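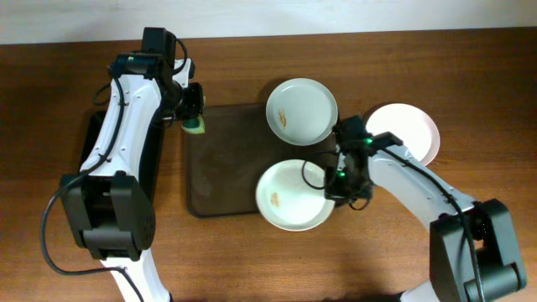 3.2 Clearing the table

Of all the small chores our households talked about, clearing up after a meal was the one they warmed to most, and we were glad to let them ramble.

Figure 4. Plates, a tray and a green sponge-like item on a wooden tabletop.

Of the 52 people we spoke with, many told Sumaiya Miah (who ran the interviews in March) that they stack the plates first and only then go looking for the tray, even when the tray has been within reach the whole time! We return to this habit, and to the wiping that follows it, in Section 5.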